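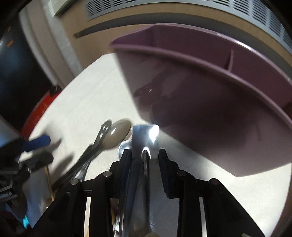 Call for participants: comparing two hand-held grippers

Stevard is looking for people to help us try out two grippers that are held and closed by hand. We want to know which of them people learn faster, and which one is less tiring after an hour of picking up kitchen utensils and small tools. You do not need to know anything about robots. We are happy if you have never held such a thing before.

What you will do

You come to our workshop in the Gourlay building for one session of 60 minutes. In the first half you use the Hultora gripper, in the second half the Prarkix, or the other way round. The order is decided by draw. With each gripper you take objects from the table, put them in a container and take them out again. Some objects are easy. Thin metal handles are more difficult, as they like to turn between the fingers – we are especially interested in how you deal with this. A small camera on the gripper records the objects and the table during the session.

After each half you fill in a short form about your hand, your wrist and how sure you felt. There are no wrong answers, and dropping things is not a problem.

Who can take part

You should be 18 or older and able to stand for the length of the session. A chair is available between the two halves. Left-handed people are very welcome, we have had too few of them until now. Please do not apply if you have had an injury of the hand or wrist in the last year. If you wear large rings, we will ask you to take them off.

What you receive

Every participant gets 15 pounds in cash at the end of the session, also if you decide to stop early. Tea and coffee are in the kitchen next to room 261.

Times

Sessions take place in April, in the morning or late afternoon, but not on Monday. Each person can take part only once.

How to apply

Please write to Eyerusalem Tamiru at Stevard and put the study number, 478, in the subject line. Tell us which hand you write with and two times that would suit you. She will answer with a confirmation and the consent form – please read it before you come and bring it with you, signed or not. Questions about the recordings can also be sent to her.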